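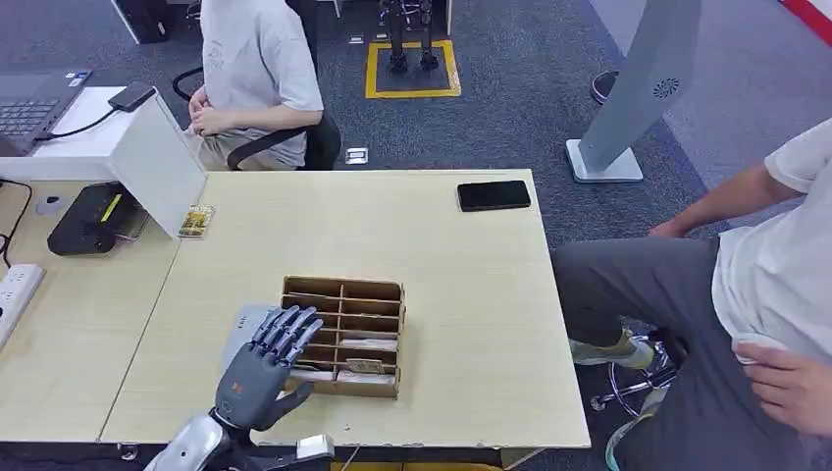
## 4. Receiving stock and getting it on the shelf

This section assumes you have finished Section 3 and that Livden now knows your store's name, your sales tax rate and at least one person who is allowed to log in. If the screen still greets you as "New Bookstore," go back. It will print that on receipts, and customers will ask.

### 4.1 Before you open a box

1. Log in with a receiving account. A register account will let you get all the way to the last step and then refuse to save.
2. Plug in the scanner and wait for two beeps. One beep means it has power and no interest in your computer. Unplug it and try the other port.
3. Find the packing slip. Distributors put it in the last box you open, so open that one first if you can work out which it is.
4. On the **Receive** screen, type the purchase order number from the slip. Leave off any leading zeros.

> **Note:** If the order doesn't come up, check whether it was sent or only saved. A saved order is a wish. Livden will still let you receive the books by choosing **Receive without order**, but your on-order count will stay wrong until you cancel the original.

### 4.2 Scanning

1. Scan the barcode on the back cover. On mass-market paperbacks, scan the one inside the front cover if there is one. The outside code on older paperbacks often identifies the publisher and the price, and you'll end up with 28 unrelated novels filed as the same book.
2. Check the title on the screen against the title in your hand. This feels silly until the first time they disagree.
3. For multiple copies, scan once and type the quantity. You may scan each copy separately if you like the sound.
4. Enter the discount from the invoice, as a whole number. Type 42, not 0.42. The program takes 0.42 at its word and will report that you are making almost no money, which in this trade may not strike you as an error.
5. Press **Hold** if you need to stop. Pressing **Close** also stops, in a more permanent way.

A held session stays open for 7 days and then posts itself with whatever you had scanned. We have been asked to change this. Delphine Dvorak on the support desk has been asked more often than anyone, and would like you to know that it's on the list.

### 4.3 Short, damaged and mystery copies

Not every box holds what the slip claims. Use these codes in the **Exception** column:

| Code | Use it when |
|---|---|
| S | The slip lists it and the box doesn't have it |
| D | It arrived, but somebody's boot arrived first |
| X | You didn't order it |
| W | Right title, wrong edition |

Copies marked D go to the **Claims** shelf, and stay off the sales floor until the claim is closed. If you'd sooner sell a dented copy at a markdown, change the code to M before you post. After posting, the change needs a manager's login.

> **Caution:** Do not use X for books you ordered and now regret. The distributor's system compares the two records and it has a long memory.

### 4.4 Assigning a section

Every title needs a section code before a label will print. Livden suggests one based on the publisher's subject heading. The suggestions are fine for cookbooks and hopeless for essays.

1. Accept the suggestion with **Enter**, or type your own code over it.
2. If one title lives in two places, put the main section first and the display table second, with a slash between them.
3. For sidelines (cards, puzzles, tote bags), use any code from 752 up. Numbers below that are reserved for books, and a tote bag filed there will turn up in your poetry sales. It will probably be your best seller in poetry.

To create a new section, go to **Setup > Sections > Add**. Keep the name short enough to fit on a spine label. "Literary Fiction in Translation (Europe)" prints as "Literary Fict," and staff will say it aloud that way for years.

### 4.5 Posting

1. Compare the unit total at the bottom of the screen with the total on the invoice, allowing for exceptions.
2. Enter freight on its own line. Don't spread it across the books by hand – the program does this, and doing it twice makes every paperback look like an import.
3. Press **Post**. Labels print in the order you scanned.
4. Write the session number on the packing slip and file it.

Posting can be undone once, from **History > Reverse**, until the register closes for the day. After that, use a stock adjustment (Section 9).

> **Caution:** Don't post a large delivery on a Saturday afternoon with customers in line. The register pauses while counts update, and the line will have opinions.

If labels come out blank, the roll is in upside down. If they come out blank a second time, it was right before. See Section 11 for anything stranger.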